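Chapter 2
Folding Knits

Last updated 2 Feb 2019

Every household owns a sweater that has never once been folded well. It has been rolled, stuffed, draped over a chair and, on one good day in January, squashed into something like a square and admired for a full minute before it slid off the shelf. This chapter is for that sweater.

Chapter 1 dealt with flat goods: pillowcases, dish towels and the other items that want to be folded and more or less tell you where. A towel has four corners and no opinions. Knitwear is a different sort of pupil. It has sleeves, or a collar, or a hem that pulls in tighter than the rest of it, and it stretches in whichever direction you were hoping it would not. Readers who finished the exercises in Chapter 1 with a feeling of mastery should enjoy the feeling now.

By the end of the chapter you should be able to pick a folding surface, find the grain of a knit by eye and by hand, make a body fold and a cross fold, and tell a bundle that will hold its shape from one that is only resting. You will also meet the Trarnier fold, which is slower than the others and looks it.

2.1 The surface

Most books on household work recommend a table. Most people own a table, and most of those tables have mail on them. We will assume a bed.

A bed is a forgiving place to fold. It is wide, it is usually clear by midmorning, and it puts up with being leaned on. Its faults are that it gives under the hand and that it is low, so the back starts complaining somewhere near the end of the pile. Work from the near side and bring each garment to you. Do not climb on. A person kneeling on a mattress makes a valley, and everything already folded will travel into it.

Take off the comforter and fold on the sheet. A puffy surface hides wrinkles on the underside of the garment until it is too late to care. A fitted sheet is best because it stays put when a sleeve is dragged across it. If the sheet has long shallow wrinkles of its own, smooth the part you mean to use and leave the rest for somebody with more ambition. The print does not matter, although a pale one makes the outline of a dark sweater easier to judge, and an old one that has been washed until its flowers are half gone is the softest thing you will ever fold on.

2.2 Ribs, and what they want

Look closely at a ribbed knit and you will see fine raised lines, all running the same way. These are the ribs. The fabric stretches easily across them and grudgingly along them. A fold made along the ribs lies down. A fold made across them is thicker and springs back a little, and a fold made at a slant does both, at different ends.

The slanted fold is the common one. Hardly anyone makes it on purpose. The sweater goes down slightly crooked, the first fold follows the sweater, the second follows the first, and the result has four sides in the loosest legal sense. One corner comes to a point. One is round. The layers underneath show a little at the front, like a shirttail. 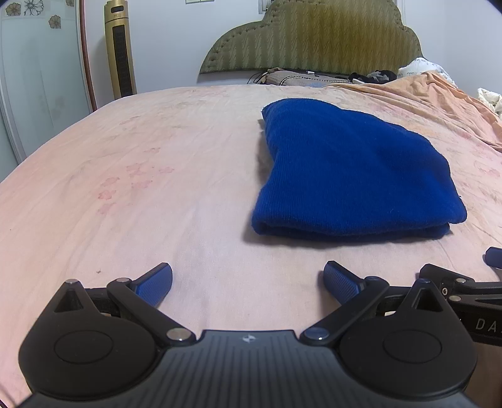
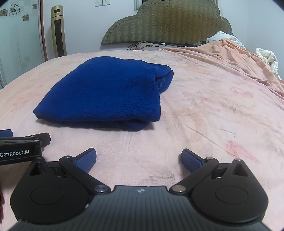 Figure 2.1. A royal-blue ribbed knit, folded, on a pink flowered sheet.

A bundle of this kind is perfectly wearable and will harm nothing but the stack it goes into. Thickness is what causes the trouble. A thick fold with a rounded edge gives the next sweater a hill to lie on, the one after that gets a steeper hill, and by the top of the pile you are practicing landscaping.

2.3 The two folds

The body fold comes first. Lay the garment face down with the ribs running toward you. Tug the hem until it is square, then let go and see whether it stays. Bring one side in to the middle, lay any sleeve straight down along it, and repeat from the other side. You should have a long strip of even width. If it is wider at the shoulder, it is a sweater and you are doing fine.

The cross fold comes second. Bring the hem up a third of the way, then fold again to meet the collar. Press down with the flat of the hand, moving from the center outward, and do not pat. Patting feels helpful and traps air.

Check the front edge before you put the bundle away. The lower layers should stop where the top layer stops. If one bulges forward, slide a hand underneath and draw it back. If an opening shows at the side with fabric crumpled inside it, the cure is to undo the last fold and make it again, which takes less time than poking at it.

2.4 Shelves and their limits

The Skimwood shelf used in our exercises holds folded knits in a single column. The Fokar box is deeper and hides more. Students at the Amoah workrooms use both, and prefer the box for reasons they are slow to discuss. Whichever you have, put the heaviest knit at the bottom and stop before the column leans.

Before going on, choose one knit garment from your own closet and fold it twice, once along the ribs and once across them. Leave both attempts alone overnight if you have two garments alike. Section 2.5 begins with the sleeve, and you will want your patience fresh.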